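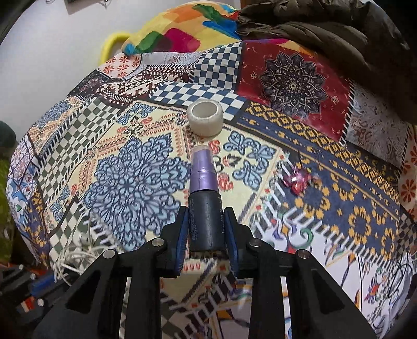
Patchwork-print throws: what do you put on them, and how do you ever find it again?

4 min read
14 replies · 254 views

**pouf_daddy**
Settle something for my household. We have a patchwork-print cover on the ottoman, the kind with a medallion in one spot, checkerboard in another, red panels, paisley, zigzags, the works. I love it. My wife loves it. We have lost one earring, two guitar picks and a hearing aid battery on it since August. Not under it. ON it. They were all sitting in plain sight on top of a yellow diamond.

Do people keep small things on busy fabric and just live like this? Or is there a system?

Share · 3 comments

**RadkaRistic**
The system is a tray.

**pouf_daddy**
We had a tray. The tray slid off because the ottoman is round on top. It took a mug with it.

**RadkaRistic**
Then the system is a table.

**lintbrush69**
I'm going to defend the fabric. A busy print is the best thing that ever happened to my furniture. I have had coffee, dog, and a whole spoonful of beet soup on mine and I would need a map to show you where. Plain cream linen is for people who don't eat.

What you want is to match the object to the panel. Anything white goes on the dark blue. Anything dark goes on the cream. Small perfume sprays and such, stand them up, because a thing with some height has an outline and a thing lying down has none. My purple-topped one I can spot from the hallway. The cap does all the work.

**Kianoush Jalali**
You have assigned parking for your toiletries.

**lintbrush69**
I have assigned parking for my toiletries and I know where they all are, Kianoush.

**Kianoush Jalali**
I'll be the spoilsport. That print was designed to be looked at, and you're all using it as a desk. I have one on the wall over the bed. It cost 60 dollars, it's the nicest thing in the room, and it has never eaten an earring.

**pouf_daddy**
Does it collect dust?

**Kianoush Jalali**
It collects compliments. And dust.

**thimbleandrye**
Question for anybody who sews on one of these. I do my hand mending in an armchair with a throw over the arm, and the black thread vanishes the second I put it down. I've started pulling it across the red parts only, but then I have to sew sitting sideways. Tape rolls I can find, white ones anyway, if I stand them on something blue. Clear plastic beads and flowers are hopeless. The pink see-through kind just turn into part of the pattern, and I've tried to pick up a printed flower more than once.

**RadkaRistic**
Do you leave needles on it?

**thimbleandrye**
I'm not going to answer that on a public forum.

**RadkaRistic**
So yes.

Share · 6 comments

**mothball_annie**
Pincushion. Wrist kind. I refuse to discuss this further, I've had the tetanus shot.

For thread, lay a plain dish towel over your lap or over the arm while you work and take it off when you're done. It looks like a barber shop for an hour and then your nice throw comes back. I use an old pale gray one from Kistberg that shrank in the wash, so it's exactly armrest size now.

**pouf_daddy**
So the answer to owning a beautiful cloth is to cover it with an ugly cloth.

**mothball_annie**
Welcome to having a sofa.

**lintbrush69**
Disagree with the towel! You end up with a towel that has the same stuff lost in its folds. A rounded arm is the real problem anyway. Anything that can roll will head for the edge - beads, bobbins, a roll of tape if it's lying the wrong way. Flatten the surface first and the print won't bother you half as much. I put a piece of stiff cardboard under the cover on my footstool and it changed my whole evening.

**Kianoush Jalali**
What were your evenings like before?

**lintbrush69**
Lots of crawling.

**thimbleandrye**
Okay, tried both. Cardboard on the arm made a ridge I could feel through my sleeve, so that's out. Towel worked until the cat noticed it. I'm switching to white thread for basting, and the beads are going into a jar lid with the rim up. I'd still like somewhere to stand a spray bottle, though. I use it to damp the cloth for pressing, and mine is tall and skinny and goes over if I breathe.

**mothball_annie**
Wide mug. Put the bottle in the mug, put the mug on the floor.

**pouf_daddy**
Update from the ottoman: found one of the guitar picks. It was on the paisley. I've sat next to it every night, and I had already bought a new pack. Still no earring. My wife would like it noted that she was against the paisley.

Share · 5 comments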